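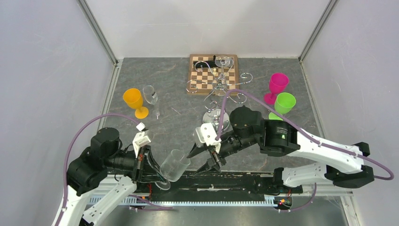 # Sello 2 Two-Arm Bench Cell

**Made by Gellero. Page updated July 24, 2018.**

The Sello 2 is a small bench cell with two robot arms that pick up, turn and pass along light household-size objects. We built it for rental houses, prop stores and event suppliers, the kind of places where one crate holds plastic wine glasses and the next one holds a chess set and something curly made of wire. Most automation likes a thousand of the same part. These shops hardly ever have that, and we love them for it!

## What it does at the bench

Returned items go on the tabletop in any loose arrangement, with a little space between them if you can manage it. The arms take the items one at a time, hold them up to the inspection camera, tilt them so the inside can be checked, and set them down in the outgoing area. Anything the cell isn't sure about stays put, and a message comes up on the screen for the person running the bench.

Tilting is the part we're proudest of. A cup held on its side shows its rim and its inside far better than a cup standing up, and doing that by hand all afternoon is hard on the wrists. Having a second arm close by also means an awkward piece can be steadied or handed over (tall stems, mostly) without being put down first.

The Sello 2 works well with:

- plastic and glass stemware, clear or colored
- tumblers and small cups
- candle holders and light table decorations
- board game pieces that stand upright

It is less happy with cloth, loose ribbon, wet glass and anything nested. Clear glasses standing close to other clear glasses still slow it down, and we'd like you to know that before you order one.

## What changed in Halldale

The event supply warehouse in Halldale has had a Sello 2 on its returns bench since last August. Before that, two people per shift stood there checking glasses under a lamp, and it was the job everyone swapped out of when they could.

Now one person runs the bench. The other has moved to repairs, a corner of the building that used to get attention only in the slow season – bent wire stands get straightened the same week they come back, and far fewer end up in the scrap bin. Shift lengths stayed the same and so did the headcount. The crew asked for that in writing before we installed anything, and we think it was a good thing to ask for.

Some things got harder at first. The person at the bench has to lay things out more carefully than before, and for the first few weeks people found themselves waiting on the arms, watching, when there was other work within reach. The warehouse ended up moving the packing table next to the cell, so whoever is running it can tape boxes and still hear the chime. We now suggest that layout to every new shop.

There's also the matter of who decides. The cell sorts items into "fine" and "please look," and that's as far as it goes. Throwing something out, charging a customer for damage, sending a piece to repairs: all of that stays with the crew. We had an automatic reject bin in an early version and took it out after the Halldale people told us it was tossing things they could have fixed with a cloth.

## In the box

- Two arms with two-finger grippers
- Rail and metal base plate
- Tabletop and side and back panels
- Inspection camera and lamp
- Bench screen with chime
- One spare set of finger pads

## Details

| | |
|---|---|
| Setup and training | 2 days at your site |
| Saved item profiles at delivery | 23 |
| Power | Standard wall outlet |
| Spare gripper kit | $1,666 |
| Software updates | Included for 13 months |

New item profiles can be added at the bench. Put the object down, follow the prompts, and let the cell try a few grips at low speed. Most crews get the hang of it in an afternoon, and watching somebody teach it their favorite oddball centerpiece is still the best part of our visits.

## Care and safety

Keep hands out of the work area while the arms are moving, and use the pause button on the screen before you reach in. Wipe the tabletop at the end of the shift. Check the toothed rack along the rail for grit once a week with a dry brush – glitter is a real problem in this line of work. Look over the cables at the same time and make sure they hang freely when the arms are at full reach. Replace finger pads when they feel slick.

## Trying one

We keep a demo cell at our Baxter workshop, and visits are free. Bring a crate of your own returns, including the pieces you think won't work. If the arms can't handle them, we'll tell you so, and you'll still have had a look at the rest of the shop. Delivery currently takes 13 weeks from the day the item list is agreed.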